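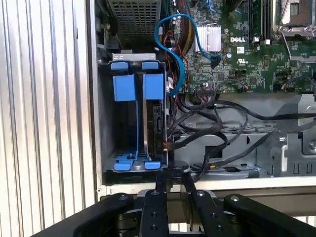

*Open Dell desktop, two blue drive carriers, one of them empty.*

**Beauty Swap Club minutes, July 10, 2021**

Hi all, Kiran Sengar here, typing these up with one hand because the other has three coats of Mandell top coat on it. Sorry in advance for typos!

We started with the January minutes, which everyone was fine with once I fixed the spelling of Goltard (two of you emailed me, thank you).

**Money.** We have $541 in the kitty. I'd like to spend $40 of it on sample jars and those tiny spatulas - the last batch of jars leaked all over my good makeup bag. Agreed.

**Summer swap box.** We got a bit carried away on sunscreen and talked about it for over 40 minutes. The Tridov stick pills under foundation, the Dwivedi lotion doesn't, but it smells like a pool party (I love it, most of you don't). We're putting the Dwivedi in anyway, with the Goltard lip tint in the coral shade. Opened mascara is still a no, please stop asking me!

**Blog giveaway.** The spring one got 867 entries, so I'm thrilled, but picking names by hand took me a whole evening. Next time we use a random picker and only ask for one comment per person. Prize will be the Mandell brush set plus a full-size Tridov cleanser.

**To do**
- Me: order jars, write the giveaway post
- Everyone: send me your skin type and any allergies before the boxes get packed

Next meeting is at my place again, and bring your own mirror, mine has a crack in it now.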